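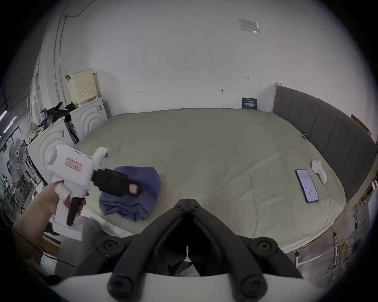
Bed with fitted sheet and a crumpled blue cloth, Room 4, Hlongwane residence.

PROGRESS REPORT TO THE ZOMACH FUND
Household Linen and Laundry Support, Hlongwane Residence
Submitted by: Kgomotso Venter, Program Manager
Date: Jun 29, 2025

1. Purpose of this report

This report covers the second period of the grant awarded to Drilach Housing Services for linen and laundry support at the Hlongwane residence. It describes the work completed, spending to date and the matters on which the Fund's guidance is requested. The first report was submitted in November.

2. Background

The residence has 32 rooms. Before the grant, residents took their bedding to a commercial laundry and frequently went without a spare set while it was being washed. The grant provides for a second set of bed linen for every room, washing machines in selected rooms, and instruction in washing, folding and storage for residents who request it.

3. Work completed

Bed linen. All rooms have now received a second fitted sheet and a second pillowcase. The order was placed with Zolatero in two parts, and the second delivery arrived with several sheets in the wrong size. These were exchanged without charge. The pale gray-green fitted sheets have been well received, although residents with deeper mattresses report that the corners lift at night. A deeper sheet will be specified in any further order.

Washing machines. Room 4 is one of the rooms in which machines share the space with the bed. Two white front-loading machines stand beside the bed, and their tops are used for a pale yellow basket and for clothing. The same habit has been noted in other rooms, where clean and worn items tend to be mixed once they are set down together. A wall shelf above the machines would provide a separate place for clean laundry. Quotations are being obtained.

Folding and sorting. Residents were offered individual sessions in their own rooms. The bed serves as the folding surface, as few rooms have a table large enough for the purpose. Sessions begin with small cloths and proceed to towels, clothing and finally fitted sheets, which most participants find difficult. A total of 89 sessions have been held in this period.

Participants are asked to clear the bed before starting. In practice, phones, soft toys and other personal belongings often remain on it. Staff have been advised to work around such items unless the resident wishes to move them.

4. Expenditure

The allocation for linen has been spent in full. Of the allocation for fittings, $4000 remains. We request permission to apply this balance to shelves and to covered baskets for worn clothing. No additional funding is sought for either item.

5. Difficulties encountered

Storage remains the principal difficulty. The second set of linen was intended to be kept in the room, but several residents have no free closet space and have asked staff to hold it for them. The linen room on the ground floor is being used for this purpose at present. It is not a satisfactory arrangement on weekends, when the room is locked.

Attendance at evening sessions was lower than planned. Morning sessions filled quickly, and the schedule was changed midway through the period to offer more of them.

6. Work planned for the next period

Shelf installation will begin in the rooms with machines, subject to the approval requested in section 4. Folding sessions will continue, with repeat visits for residents who have asked for further practice with fitted sheets. A short printed guide to sorting and wash temperatures is being drafted and will be sent to the Fund for comment before distribution.

A written response on the use of the remaining balance is requested before the shelf order is placed. Supporting invoices are held at the Drilach office and can be supplied on request.

Kgomotso Venter
Program Manager, Drilach Housing Services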